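Pay the tester

Unpaid design tests should stop, and the people best placed to stop them are the ones who send them out.

I have been on both sides of this. In September I helped a small online homewares shop in Kallitville hire a front end developer. Before that I spent nine years applying for the same sort of job, and over that time I was asked to do more "short exercises" than I care to remember. One was a full product page. One was a checkout redesign with mobile layouts. One was a banner set for a sale that, going by the file names I was sent, was a real sale.

The usual defence is that a portfolio doesn't tell you enough. I agree with that. A portfolio is finished work, often made by a team, and you can't always tell who did what. When we went through the applications for the Kallitville job, several people showed the same agency site and all of them were probably entitled to. You need some way of seeing how a person works through a problem.

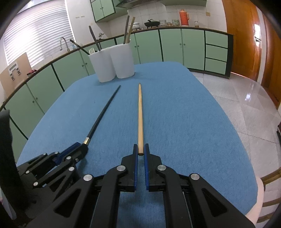
What I don't accept is that the applicant should carry the cost. A test that the ad describes as two hours will take a careful person most of a weekend. The employer says not to spend too long on it, then compares the result with work from people who spent far too long on it. Everybody who has applied for these jobs knows the instruction isn't meant, so they ignore it.

It also narrows the field. If you have a second job, or small kids, or a parent to look after, you can't give away a weekend for each application. Those people drop out quietly and the employer never learns why. I've heard managers say they value commitment and that the test brings it out. It brings out who has spare time.

Our shop did it differently, mostly at the urging of Linnea Westerberg. We read the applications, rang the people who looked promising and cut the list to four. Each of the four got a small brief with a fixed limit of three hours. The brief was made up, for a shop selling garden tools, so nothing they handed in could be of use to us. We paid each of them $100 an hour whether they finished or not. The invoices were settled within the week.

The total was $1,200. The owner winced at it, and I understand that, but a single month of the wrong person in that chair would have cost several times more. The ad itself wasn't cheap either, and he hadn't thought twice about that.

Paying had an effect I hadn't expected, which was that our brief got better. When the work is free you write a loose brief and see what turns up. When each hour comes off your own budget you think hard about what you want to find out. Our first draft asked for a home page, a category page and a promotional email. The final one asked for a category page with filters that had to work on a phone with a slow connection. That is the thing the person would be doing most days, so that is what we tested.

The follow-up conversation was better too. We spent half an hour with each applicant going through the decisions they'd made. One had left out the sorting menu altogether and gave a good reason. Another had run out of time and showed us which parts were rough. I learned more from that than from any polished piece.

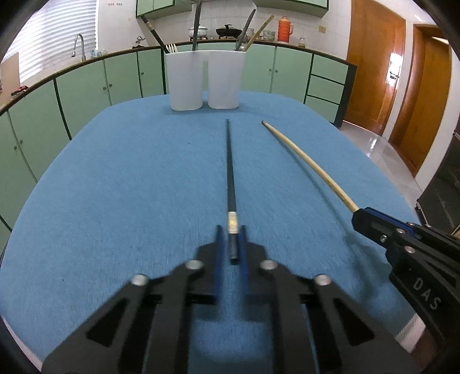 Ashraful Munshi read a draft of this and disagreed with a good part of it. His view is that paying is fine for a shop hiring one person, but a company with openings all year would simply drop the test and go back to hiring on gut feeling and the name of the last employer, and that would be worse for people without a well-known name on their résumé. He would sooner see a one-hour cap, done live on a call, with no money changing hands.

I can live with an hour. It's about the length of an interview, and people don't bill for interviews. My trouble with the live version is that plenty of good developers work badly with someone watching, and the job hardly ever requires it. Still, if the choice is between his hour and an unpaid weekend, I'd take his hour.

For anything longer, the rate should be in the ad, next to the salary. If the salary isn't in the ad either, start there.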